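Ticket 870: Lint and fibers on tableware, shared kitchen tables
Opened by: Phyllis Haworth
Assigned to: Thịnh Trương
Priority: low
Status: closed

Reported problem: gray fibers on plates after they come off the rack. Also on the inside of the shallow steel tray. Pelard dish towels were put into use in May.

8:10 Thịnh Trương
Rewashed two plates, air dried, no towel. No fibers. Dried a third with a Pelard towel and got fibers along the rim. Towel is the likely source. Asked Callum Fothergill to check the tabletop as well.
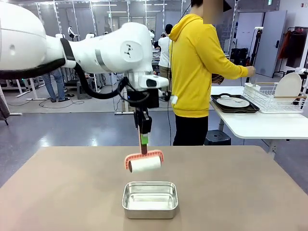 9:40 Callum Fothergill
Tan tabletop holds lint near the back edge. Lint roller picks it up; a damp cloth only moves it. Do not use the roller on anything that touches food. Steel tray needs a rinse and air drying.

11:15 Soledad Garrido
Can we keep the serving trays out, or do they go back in the cupboard until this is fixed?

11:30 Thịnh Trương
Keep them out. Plate on the tray, knife and fork on the plate, no cloth underneath.
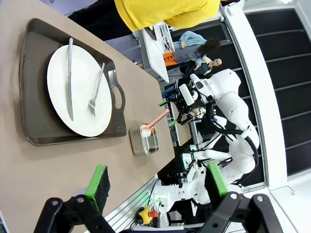
13:05 Thịnh Trương
Pelard towels pulled and sent for a hot wash without softener. Dostico cloths in use until they are back. Plates stay upright in the wire rack until dry.

15:20 Phyllis Haworth
Checked after lunch cleanup. Plates clear, steel clear. OK to close.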